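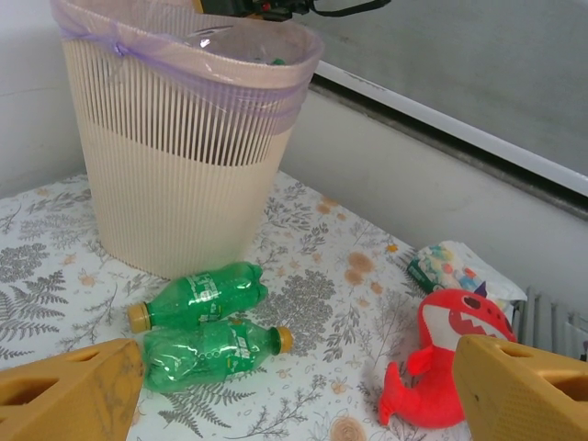
Will the sorting robot mean fewer hours for housekeeping?

Hours for housekeeping at Drandness stay as they are through the winter season, and the robot will take over part of the sorting job that we currently do after the rooms are finished. Any change to hours after that has to be brought to staff in writing first, with four weeks of notice.

Okay, that's the official wording, and I've put it first because it's what everybody has been asking me in the hallway, in the laundry room, and once through the door of the staff washroom (please don't do that again). Now for the longer version, from me, a person who has been pushing a cart around this lodge for a good long while and who somehow ended up as the one who "knows about the robot". I know a bit about the robot. I know how to start it, stop it and swear at it.

If you've been off over the holidays, the arm is set up in room 104, on the long table by the window. We call it Aidoo, which is just the name that came with it from Lastemura, and it stuck. It has two chunky yellow fingers and a little camera down by the fingers so it can see what it's reaching for. The fingers are scuffed already. So are my shoes, so I can't complain.

The work it's learning is the end-of-day table. You all know the one. You come back down with everything that was left behind in the rooms, and it all gets tipped out together: empties, wrappers, socks, chargers, kids' toys, half a bag of chips that somebody is definitely going to phone about. Then two of us stand there and pull it apart. Returnable bottles go one way, garbage goes in the bin, and anything a guest might want back goes to lost and found. It's a boring job, it comes at the end of the shift when your back is already done, and it's the job people swap out of whenever they can. I have swapped out of it myself. More than once!

So that's what Aidoo is practising on. The practice table has the sort of stuff we get every day, a couple of squashed green pop bottles with gold caps, a candy-coloured wrapper, the red plush shark, and a little cream wastebasket with one of the pinky-purple liners in it. The tablecloth is the fern one from the old breakfast room, in case you were wondering where that went. I was asked if a plain white cloth wouldn't be easier on the camera, and I expect it would be, but our real table is never plain or tidy and I'd sooner it learned on something busy.

How it learns is the part that surprised me. I thought a fellow would come in with a laptop and type away in the corner for a week, and then it would know. What happens is that one of us shows it. You hold a pair of handles, you move your own hands, and the arm does what you do. You reach for a bottle, close up on it, carry it over, let go. Then you do it again with the bottle lying the other way. Then again with the bottles snuggled up against each other so you can't get a finger in between, which is very annoying for people too when you think about it. My first afternoon I was so tense my shoulders ached all evening. By the third I was chatting away and barely looking at the handles.

The training agreement says 246 shown pickups before Lastemura will let it try anything by itself, and I signed off on the last of those just before New Year's. It's been trying things by itself since then, always with one of us standing there with a thumb near the stop button.

Is it good? It's patient. I'll give it that. It goes for a bottle the same way every time, slow and careful, like somebody trying to lift a sleeping cat. Bottles it mostly gets. Crushed bottles are hit and miss because they've got dents and corners in odd places and they roll off on you. Thin plastic wrappers are its worst thing by far. It'll come down on one, close its fingers, lift away very proudly, and there's the wrapper still sitting on the table. I've watched it do that over and over, and I have to walk out for a coffee or I start helping.

The plush toys are the bit I care about most, so bear with me. A toy is the easiest thing in the world for it to grab. Soft, fat, stays where you put it. And that's exactly what worries me, because the bin is right there. Anyone who has taken the call from a parent halfway home on the highway, with somebody wailing in the back seat, knows why we do not throw out toys. So I asked for a rule and I got it: Aidoo does not touch anything soft. If it thinks a thing is soft it has to leave it be and show the amber light, and a person comes over and deals with it. The Lastemura people thought this would slow things down. It does slow things down. I'm fine with that.

Same goes for anything that looks like jewellery, medicine, glasses, keys, money or paper with handwriting on it. A person looks at those. A person will always look at those, and I had that put in the agreement too, on the page right after the pickups.

Now, what changes for us. I've tried to write down what I've been told and what I've seen, and keep the two apart.

What I've been told is that once it's ready, one person will mind the table at the end of the day where there used to be two. The other person gets that time for rooms, or for the linen count, or goes home at the proper time for once. Nobody's shift is being cut to pay for the arm. Minding the table will be a proper task on the sheet, with its own line in Jinico, so it'll show up when you log your hours. I pushed for that line because for the first stretch it was going in under "other", and I've been here long enough to know what happens to things that go in under "other".

What I've seen is a bit messier. Minding it is easier on the back and harder on the head. You can't drift off the way you can when you're sorting by hand and gossiping. You're watching, and waiting, and then suddenly it wants you. Some of you will like it and some of you will find it a real drag, and I'd like to hear from both. I've asked that nobody be put on it for the whole week straight, and so far the answer to that is "we'll see", so if you have feelings on the matter please tell management as well as me.

The other thing I've seen, and I didn't expect to mind it, is that the table used to be where we caught up. Two tired people pulling bottles out of a heap, that's where I heard about most of the weddings and the babies and the bad knees. If it's one person and an arm, that goes. I brought this up and felt silly doing it, but it was taken seriously, and the idea now is to move the tea break so it lands at the end of rooms, before the table starts, with everybody together. We're trying it out this month. Come even if you don't drink tea.

A few practical bits.

The bottle money still goes in the staff jar. I can't believe how many of you asked that one ahead of the hours question, but yes, jar stays, same as ever.

Please keep tipping your bags out on the steel bench downstairs and not on Aidoo's table. The practice things in 104 are practice things. I came in last week to find a real pair of ski gloves mixed in, and they spent the night there when they should have been at the front desk.

The bin beside the arm takes the small liners only, the ones with the drawstring. The big bags, up to 100 litres, hang down too far over the sides and the arm snags on them.

Don't rinse the bottles for it. I know it's meant kindly.

If the light is amber, it's waiting for a person. If the light is red, leave it and come find me or ring the desk. If you're nervous of it, that's completely all right, stay on the door side of the table where it can't reach, and I'll come over and stand with you. I was nervous of it. It made a clunk on my first day and I jumped back into the radiator.

Anybody who wants a turn on the handles is welcome, housekeeping or not. The kitchen crew have been asking and I don't see why they shouldn't. It takes a few minutes to get the feel of it, and I find the people who are good at folding fitted sheets pick it up fastest, make of that what you will. You'll be paid for the time, it goes on your sheet as training.

There's a sit-down with Lastemura on 5th January, after lunch, in the staff room. They'll bring the arm's log and go over where it's doing well and where it isn't, and you can ask them whatever you like. I've got a list started on the corkboard and it's mostly in my handwriting, so please add to it. The two I really want answered are what happens to the camera pictures if a guest's belongings are in them, and who comes out when the thing breaks down on a long weekend. If you can't make it, write your question down and I'll ask it for you and put the answer in the next newsletter.

And whoever keeps turning the shark to face the wall, please leave it where it is, it's part of the setup and I have to put it back every morning before I start.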